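Date: February 8, 2007
Subject: Re: [photo-teach] Half-day workshops, how many and how much?

Sorry, only got to this digest at lunch and have to be out the door by two, so in no order.

> We are thinking of moving from full days to half days for the
> beginner group starting in September. Has anyone on the list done
> this and did you lose money on it? Also what size group do you
> cap at. We have been taking whoever signs up and the last one was
> a bit of a zoo.

Did it two years ago and would not go back. Full days sound like better value but by three in the afternoon people's eyes glaze over and you are explaining f-stops to a wall. Half day, start at 9:30, done by 1, no lunch to sort out. We didn't lose money. First season was flat, second one up a little, mostly because I could run a morning and an afternoon group on the same hall rental.

Cap: I say eight. Have gone to ten and regretted it. Six if you're outdoors with long lenses, they wander off.

> What do you all charge? I keep hearing wildly different numbers.

You will keep hearing them. I charge $40 for the half day and that includes the handout but not prints. The Flemetti place downtown charges a lot more but they have the studio and the strobes and somebody making coffee. If you're in a borrowed room with a window you can't ask for that. Take a deposit though!! I did not, the first season, and had 3 no-shows in one morning.

> Do you let people bring film cameras or is it digital only now?

Both still. Film people are usually the ones who already know exposure so they're no trouble, but they get nothing to look at on the day and feel left out when we do the review part. I pair them up with a digital person. Somebody on here suggested Polaroid backs, fine if you own them, I don't.

> And does anyone have a sensible way of handling the review
> session? Ours ran an hour over.

One card reader, one laptop, three pictures each, they pick. Not five. Not "I'll just show you the whole card." I had a man with 782 frames from one morning and he wanted to start at the top. Be firm. I copy everyone's three into a folder during the break, so when we sit down it just runs. I use Kekari for the slideshow, it's ugly but it doesn't crash on big files like the last one did. Doesn't read every raw format so tell them JPEG or shoot both.

Handouts – keep it to two sides of one sheet. Mine was 28 pages the first year, I was so proud of it, found most of them under the chairs after. Now it is shutter, aperture, ISO on the front and a list of things to try on the back. The rest goes in an email after. Nobody has complained.

Room: check which way the windows face before you book. The Erdős room (upstairs one at the arts center, if you know it) is lovely in the morning and useless after noon, sun straight onto the screen. Liltetti has blinds but charges extra for the projector, and the projector is awful. Bring your own if you can borrow one. And extension cords, always more than you think.

For the indoor exercise I do shadows and plain backgrounds. White table, one thing on it, one light, then they move the light. Beginners get more from that than from an hour of theory, and it works in any room, rain or no rain. Roughly half of them have never looked at a shadow on purpose before.

Two with plain pale surfaces and soft gray shadows:

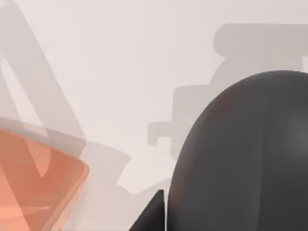
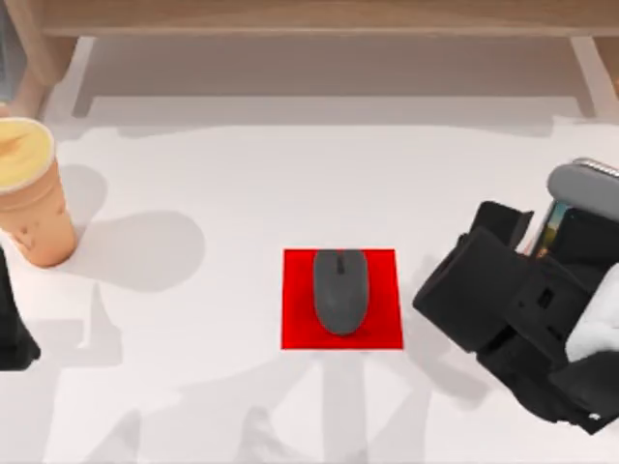

Insurance, before I forget. The hall's policy covers the hall, it does not cover you. If somebody trips over your light stand thats your problem. Get your own liability, call around, the prices are all over the place and the first quote I got was nearly double what I ended up paying. Tape the cords down too.

Also whoever asked last week about model releases for the outdoor sessions – I have a one paragraph form, will dig it out and send it to the list over the weekend if I can find the disk its on. If I forget, nag me.

Oh and don't schedule anything the first week of September. Everyone has school stuff. Second half of the month filled up both times, the first week I got two people.

Got to run. Ask if I skipped anything.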